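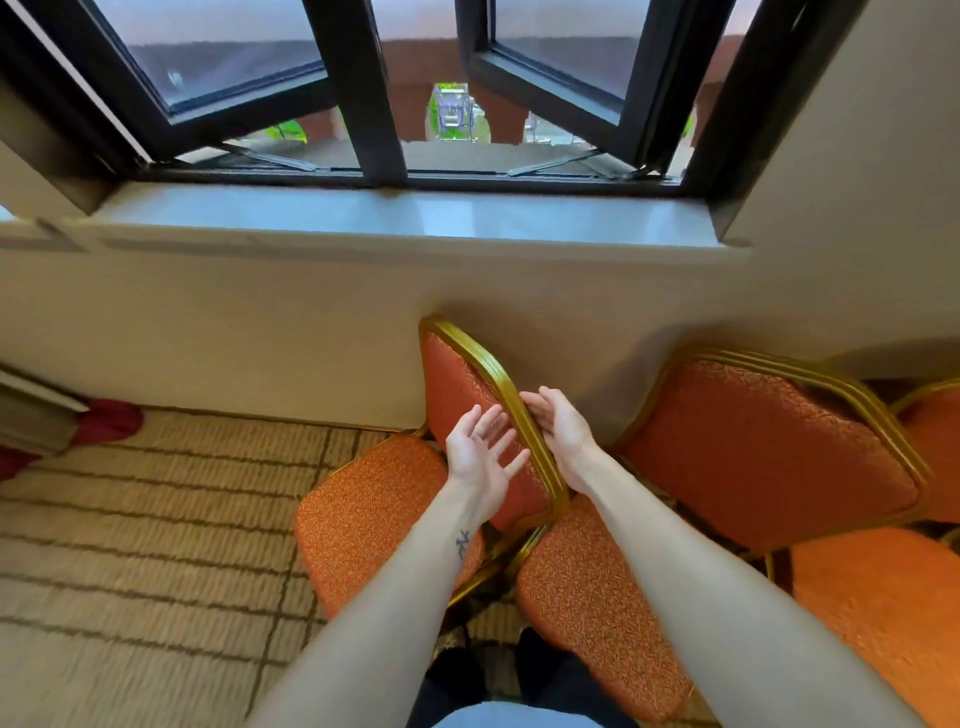
Casement windows standing open above stacked chairs in a function room.

Banquet hall

A banquet hall, also called a function room, reception hall or, in some older towns, simply "the rooms," is a large indoor space set aside for meals and celebrations attended by more people than would fit comfortably in a private house. Weddings are the best known use by a long way, but the same room may hold a retirement dinner on one evening, a school prize giving the next afternoon and a christening lunch after that, with the floor swept and the tables moved in between. The hall may stand on its own, or it may belong to a hotel, a restaurant, a place of worship, a sports club or a town council.

Name

The word "banquet" came into English by way of French and Italian, from a word for a small bench. In its early English life it could mean something much lighter than the heavy dinner it suggests now, and for a good while it was used for a course of sweets, fruit and spiced wine taken after the main meal, sometimes in a separate room or even in a little building out in the garden. The sense of a big formal dinner with speeches is the one that has lasted. "Function room" is a plainer and more recent term, and it is the one most often seen on signs in hotels and clubs. In American usage "banquet hall" and "reception hall" are both common, and the choice between them seems to rest mostly with whoever painted the sign.

History

People have eaten together in large rooms for as long as there have been large rooms to eat in. The great hall of the medieval house was dining room, courtroom and sleeping quarters by turns, and its long tables were often just boards laid across trestles, so that they could be cleared away when the meal was over. Anyone who has helped fold up tables at the end of a wedding is carrying on a very old piece of work.

Guild halls and assembly rooms brought the big shared room into town life. Assembly rooms in particular, with their card tables, supper rooms and dancing, gave people who had no great hall of their own somewhere to see and be seen. In the nineteenth century the grand hotels took up the idea, and added what the older halls had mostly lacked - a proper kitchen close by, and a staff who did the work every day and not only on feast days.

The banquet hall as a business of its own grew up in the twentieth century, as more families began to hold wedding receptions away from home. Cars helped a great deal. A hall no longer needed to be a short walk from the church, and it could be put up on cheaper land at the edge of town, with plenty of parking. Many such halls were built by families who had started out in catering or baking and who wanted a room where they could cook and serve without carrying everything across town.

Layout

Most banquet halls are rectangles, and the reasons are homely ones. A rectangle is easy to roof, easy to sweep and easy to fill with tables. There is usually one main entrance for guests, often with a lobby in front where coats can be left and where people may stand about and say hello before anyone has to find a seat. A second door leads to the kitchen or service corridor. Good halls keep the two well apart, so that a tray of hot soup never has to meet a line of aunts coming in from the parking lot.

Columns are the great enemy of the hall designer. A column in the wrong place means a table of guests who will hear the speeches and never see them. Where columns cannot be avoided, the usual habit is to put the dance floor or the buffet between them and to leave the open part of the room for seating.

Some halls can be divided by folding walls, so that two parties may go on at once. The results vary. Folding walls stop the eye very well and the ear much less well, and a quiet anniversary lunch next door to a birthday disco is one of the well known sorrows of the trade.

Tables and seating

The two main kinds of table are the round and the long. Round tables are liked for talk, since everyone can see everyone else, and long tables are liked for economy, since they waste less floor. A head table, placed along one wall or on a low platform, is common at weddings, although many couples now choose a small table for two, sometimes called a sweetheart table, and let their parents and friends sit where they like.

Banquet chairs are generally made to stack. The ordinary pattern has a metal frame, a padded seat and a padded back, and the frame is narrow enough to let a good number of chairs fit along a table without elbows becoming a matter of dispute. Lighter chairs with openwork backs, often finished in gold, silver or white, are popular for weddings and can be rented by the day where the hall does not own them. Spare chairs are kept in a storeroom if the hall has one, and along a wall if it doesn't.

Linen

Tablecloths do a good deal of quiet work in a banquet hall. The tables underneath are chosen for strength and for folding flat, and are seldom much to look at. A cloth that reaches the floor hides the legs, softens the noise of plates and makes an odd assortment of tables look like a set. Shorter cloths, ending just above the lap, are easier on the knees and are often preferred for lunches and meetings.

White and ivory are the safe choices. Darker colors such as burgundy, forest green and navy are used for evening events and for buffet and display tables, and they have the practical merit of forgiving a spill. They show lint and candle wax far more readily, though, and many halls keep a brush near the linen cupboard for exactly that trouble.
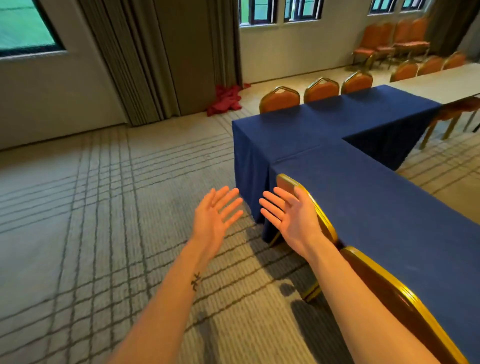

How far ahead is a banquet hall usually booked?
Popular dates for weddings are often taken a year or more in advance, while weekday lunches and small parties can sometimes be arranged within a few weeks.

Air, light and sound

A room full of people warms up quickly, and a room full of people who have been dancing warms up more quickly still. Older halls relied on tall windows and a certain amount of patience. Windows that open fully on side hinges are still valued in such buildings, for they let in a generous amount of air with no machinery at all - at the cost, it must be said, of letting out the music, which neighbors may or may not enjoy. Newer halls depend mainly on mechanical cooling, and some have no opening windows whatever.

Lighting is normally arranged so that it can be turned up for the meal and down for the dancing. Hard floors and bare walls make speech difficult to follow, so carpet, curtains and ceiling panels are used to take the edge off the echo. A carpeted hall will usually keep one area of bare wood for dancing, or will own a portable floor that locks together in squares.

Food service

Three ways of serving are usual. In plated service the food is arranged in the kitchen and brought to each guest. In family style service, big dishes are set down on the tables and passed around, which makes for cheerful talk and the occasional drip. In a buffet, guests walk to the food, table by table if the host is strict and all at once if the host is not. Plated service needs the most staff and the least food, and the buffet is the other way about.

A few halls allow families to bring their own cooking, and in many communities this is considered a very great point in a hall's favor. Others require the use of a house caterer or one from an approved list, and it is wise to ask before anybody's grandmother has started on the pastry.

Local examples

The halls of Pukano give a fair picture of how varied the type can be. The Trajkovski Rooms, the oldest still in use, occupy the upper floor of a former grain exchange and opened as a place for dinners and dances on 18th July, in the middle of harvest season, when half the town was too busy to attend. The main room measures 2,922 square feet and is commonly laid out with 24 tables. Its opening is still marked each summer with a lunch for the neighbors.

The Tamura Hall, on the other side of the river, was planned from the start for wedding receptions and has 2 kitchens, one of them kept for meatless cooking. Protum, a local rental firm, supplies chairs, linen and portable flooring to both halls, and closes for stock repairs every January, the quietest month for receptions in the district. Its smallest rental order is 20 chairs.

Costs and customs

Halls charge in several ways. Some ask a flat fee for the room, some charge by the head with food included, and some waive the room fee if the party spends a set amount on food and drink. A deposit is nearly always asked for, and a cleaning charge may be held back if there has been confetti. Rice, glitter and open candles are widely forbidden, with glitter the most bitterly disliked of them all among the people who do the sweeping.

Customs at the end of the evening differ from place to place. In some families the guests take home the flowers from the table, by luck of the draw or by seniority. In others the leftover cake is boxed and handed out at the door, and the host is expected to stay until the last guest has a ride home.

See also

Assembly rooms
Catering
Great hall
Table setting
Wedding reception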